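Categoria: Perguntas frequentes | Cultivo em casa | Sementes e fermentos

Perguntas frequentes sobre o clube de fermento natural da Ilby

Recebemos muitas mensagens de quem acabou de adotar um fermento e ainda não sabe bem o que fazer com ele. Juntámos aqui as dúvidas que aparecem mais vezes. Se a sua não estiver na lista, escreva-nos – gostamos mesmo de falar deste assunto!

O que é exatamente um fermento natural?

É uma mistura de farinha e água onde vivem leveduras selvagens e bactérias lácticas. As leveduras produzem o gás que faz crescer a massa e as bactérias dão aquele sabor ligeiramente ácido de que tanta gente gosta. Não precisa de açúcar, nem de iogurte, nem de uvas passas (já nos perguntaram de tudo). Farinha, água e uns dias de paciência chegam perfeitamente.

Que farinha devo usar?

Para começar do zero, centeio integral. Fermenta depressa e perdoa quase tudo. Depois de o fermento estar ativo pode passar aos poucos para trigo T65, que é o que usamos na maior parte das receitas do clube. Evite farinhas já com fermento incorporado – parece óbvio, mas os pacotes são muito parecidos e já nos aconteceu.

Com que frequência tenho de o alimentar?

Se ficar na bancada, uma vez por dia, ou duas no pico do verão. No frigorífico, uma vez por semana é suficiente, e um fermento saudável aguenta bem quinze dias sem ninguém lhe tocar. A proporção que recomendamos é uma parte de fermento, duas de água e duas de farinha, sempre em peso. Use balança! As colheres enganam muito, sobretudo com farinha integral.

Apareceu um líquido escuro por cima. Estragou-se?

Não, o fermento está com fome. Pode escorrer o líquido ou misturá-lo outra vez, conforme queira um sabor mais suave ou mais ácido. Agora, se vir manchas cor-de-rosa, alaranjadas ou bolor com pelo, deite tudo fora, lave bem o frasco com água quente e comece de novo. Não tente salvar a parte de baixo.

Como sei que está pronto para fazer pão?

Quando duplica de volume em quatro a seis horas depois de alimentado, e faz isso vários dias seguidos. Ponha um elástico à volta do frasco para marcar o nível inicial. O teste de deitar uma colherada num copo de água para ver se flutua também ajuda, mas falha bastante com centeio, por isso confie mais no elástico.

Posso congelar ou secar o fermento?

Pode, e secar é o nosso método preferido. Espalhe uma camada muito fina sobre papel vegetal, deixe secar à temperatura ambiente até partir como vidro e guarde num frasco bem fechado. Para o acordar, junte água morna, espere que amoleça e vá alimentando durante três ou quatro dias. Congelado também costuma resistir, embora demore mais a ganhar força.

Quantos fermentos tem a coleção do clube?

Neste momento são 348, todos oferecidos por sócios. Há fermentos de trigo, centeio, espelta e milho, e até um de trigo-sarraceno chamado Jin que cheira a maçã verde e é uma maravilha em panquecas. Já enviámos 3.679 saquetas de fermento seco pelo correio, e cada uma leva uma ficha com a farinha de origem e o ritmo de alimentação.

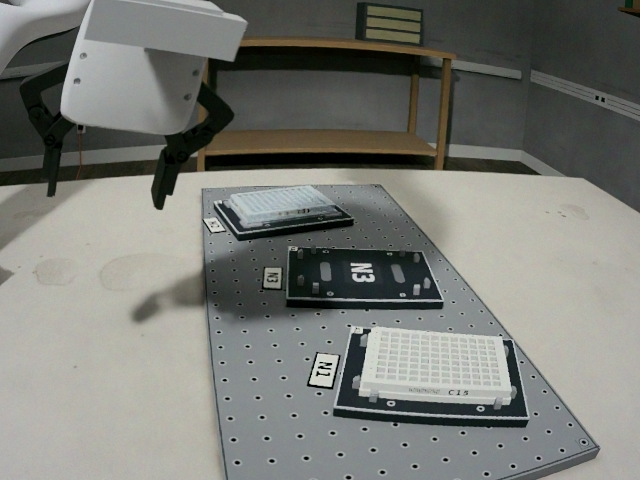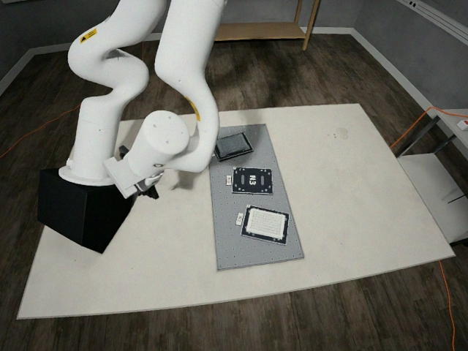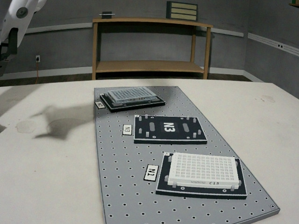
Como peço uma saqueta?

Basta ser sócio e escolher até três fermentos por ano na lista. Enviamos às quartas-feiras e fazemos uma pausa no fim de dezembro: os pedidos voltam a abrir a 26 de dezembro. Em outubro a procura dispara, com toda a gente a ligar outra vez o forno, e a espera pode chegar às duas semanas.

Posso oferecer o meu fermento à coleção?

Claro que sim, é assim que ela cresce! Pedimos uns 200 gramas de fermento já seco, um nome e a história que souber contar. Se não conhece a origem, não faz mal nenhum. O fermento Plusard, por exemplo, chegou-nos só com o nome escrito na tampa e é hoje um dos mais pedidos.

Têm oficinas para principiantes?

Temos, na sala da antiga moagem Tallgate. Cada oficina dura uma manhã e leva-se para casa um frasco de fermento ativo e um pão por cozer. Traga avental, um pano limpo e um recipiente com tampa. O preço é de 42 euros e inclui as farinhas. As crianças a partir dos oito anos são bem-vindas com um adulto – costumam ser as que amassam com mais vontade.

O que faço ao fermento que sobra?

Panquecas, crackers, massa de pizza fina, waffles. Guarde as sobras num frasco à parte no frigorífico, durante uma semana no máximo, e misture-as com azeite, sal e alecrim para fazer crackers: estenda bem fino e leve ao forno a 180 graus até dourar.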